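4.2 Swapping the fingers on the tabletop task

Having settled on the arm and its controller, we were left with the question that had been nagging at us since April, namely whether the fingers themselves were holding us back. We had two sets to hand. The Draltitz fingers are stiff and flat, and they had served us well on boxes and blocks. The Pitula fingers are softer and give a little at the tip, and our colleague Svetozár Kubíček had been urging us to try them for longer than we would like to admit (he was very patient about it!).

We kept everything else as it was. The arm ran the same Gillies controller, the overhead camera stayed in place, and closing speed was held at 230 mm/s for both sets. Each item was tried from six starting poses, and the whole comparison came to 1,173 grasp attempts, spread over several long afternoons and a good deal of tea. An attempt was scored as a success if the item left the table and stayed in the fingers for five seconds.

The items were everyday kitchen things and toy food, laid out loosely as one might find them after a meal. Figure 6 gives a feel for the layout, with a bottle resting on a plate and the cups, basket and small toy fruits spread over the white top. We were fond of this arrangement for the trouble it caused: a small round toy rolls away from a stiff finger at the least excuse, and a bottle lying on a plate leaves little room to get underneath.
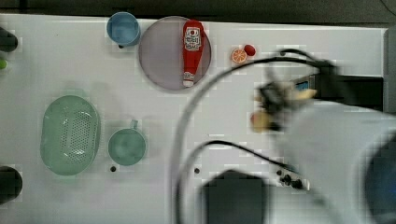 Figure 6. Tabletop layout seen from above, with the arm in motion at right.

The soft fingers did better on the small round toys, as we had hoped, and did slightly worse on mug handles, where the tips tended to fold before the grip was firm. On the plate there was little to choose between them. We return to the handle problem in the next section, where the Drallov wrist camera is added.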